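Mixed storage has a poor reputation among people who write about tidying. The usual advice is to sort by category, give each category a divided tray and label the tray. I followed that advice in the Olton flat from May onwards and have now abandoned it for small household goods. One open bin does the work better, provided the bin is the right shape.

The case for dividers rests on retrieval time. A divided tray does shorten the search for an item that is in its compartment. It does nothing for an item that has been left out of it, and items are left out because returning them takes attention. A hairbrush longer than its slot goes in at an angle, blocks the next slot and ends up on the shelf. A spray bottle stands in a compartment only if the compartment is taller than the trigger. Each new purchase means rearranging the tray.

An open bin accepts any of these in any orientation. The cost is a short visual search, and that cost depends on depth. With a single layer, everything can be seen from above and lifted out directly. With two layers, the lower one has to be uncovered. With three, the bin has become a box of lost property. My rule is therefore one layer, with nothing resting on anything else. 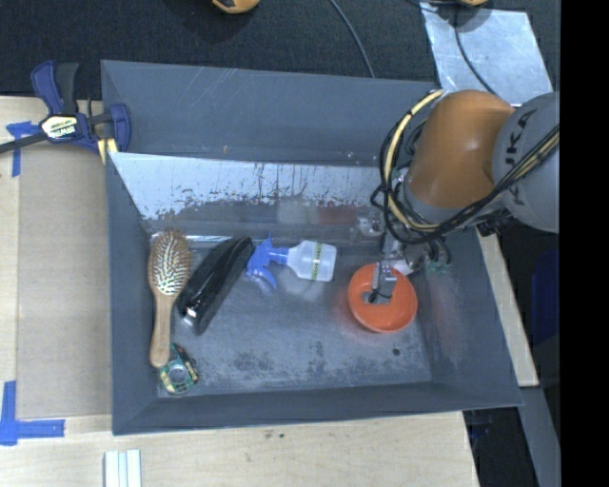 Wall angle matters more than capacity. Sloping walls let the hand approach from the side, and long handles can lean without wedging. Vertical walls waste a strip along each edge where fingers will not fit. I prefer metal to fabric: it keeps its shape when dragged and wipes clean. The drawback is noise, and hard objects should be put down gently.

Colour is a secondary consideration, but a real one. A plain grey interior gives good contrast with most household plastics. Glossy black items are harder to judge, as highlights break up their outline in poor light. A bright bowl is found at once. Bowls do take up a good deal of floor area for their weight, and the temptation to fill them with smaller things should be resisted.

The Sakirum catalogue lists 806 storage products, of which 40 are drawer dividers. Lomumden sells a similar range under different names. I have no objection to either firm, but the buyer who starts with dividers is fitting the household to the tray. Cutlery, screws and medicines still need separate compartments, for reasons of speed or safety. For brushes, bottles and bowls, buy the bin first and leave it undivided for a month.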